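July 5, 2024 | Benedetta Negri

This site uses cookies. Accept / Manage settings

4. Submitting a nomination for the Muter Prize in Medical Research

1. Sign in to Driduvo and select New Nomination.
2. Enter the nominee's name and institution.
3. Attach 2 letters of support, neither from a co-author.
4. Upload the summary (12 pages maximum) and select Submit.

Caution: Submitted files cannot be replaced.

Note: Drafts are deleted after 32 days without activity.

The cover picture appears beside the nominee's name in the reviewers' list and is not scored. It is reduced to thumbnail size, so strong color contrast is recommended. Captions are optional. 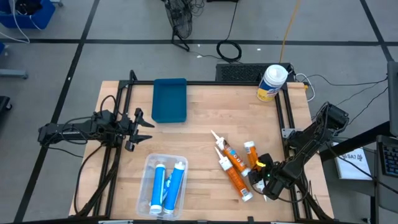
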